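Packing drinks for carrying: bag, carrier, lids

I have been sorting out how to pack takeaway drinks without the bag folding over on the stairs. The bag is the ordinary upright sort with twisted paper handles, and the carrier is moulded pulp. Both came in a mixed box from Brikport.

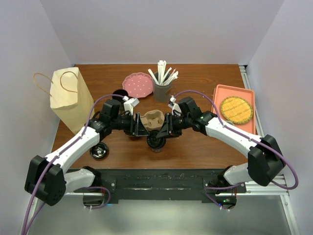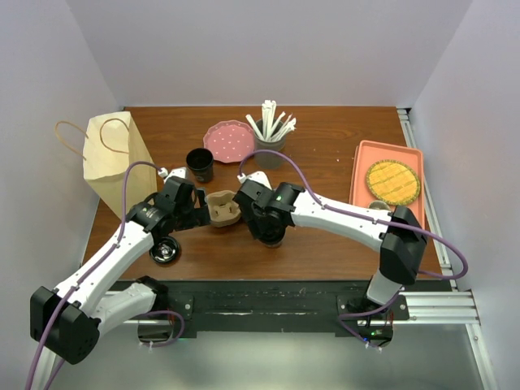

Paper bag to the left, pulp carrier towards the middle of the table.

The order of work matters more than I expected. The carrier has to be loaded on a flat surface before it goes anywhere near the bag. If you put it in empty and then lower the cups into it, your knuckles catch the sides and the last cup goes in at a tilt. Load it first, press each cup down until it stops, then lower the lot with both hands under the base.

Weights, for anyone who wants them. My test load with 3 cups came to 1,473 g on the kitchen scales. Topping them up to the brim took it to 1,562 g, which the handles took without tearing, though the base bowed a little. I wouldn't go further without a piece of card in the bottom. I cut mine from the back of an old Paterson notepad and it has lasted well.

Three cups in a carrier for 4 is an awkward load. Left alone it leans towards the full side as soon as you lift it. I fill the spare well with a rolled napkin and turn the bag so the heavier side faces my leg. A small bottle of water does the job better if you have one.

Lids go on before loading. Press round the rim with a thumb, starting opposite the drinking hole and working both ways. A lid that clicks in only one place will lift when the cup is gripped from above.

Straws travel separately. Dropped in loose they end up under the carrier, so I stand them upright down one side, in a spare cup if there is room.

The one thing still unsolved is condensation. Iced drinks soften the pulp in roughly half an hour, and the wells lose their grip after that. The Fusance liners are too stiff to follow the curve. I have a sheet of the thinner Iltalier paper left and will try that next, cut into squares and pushed down with the base of a cup.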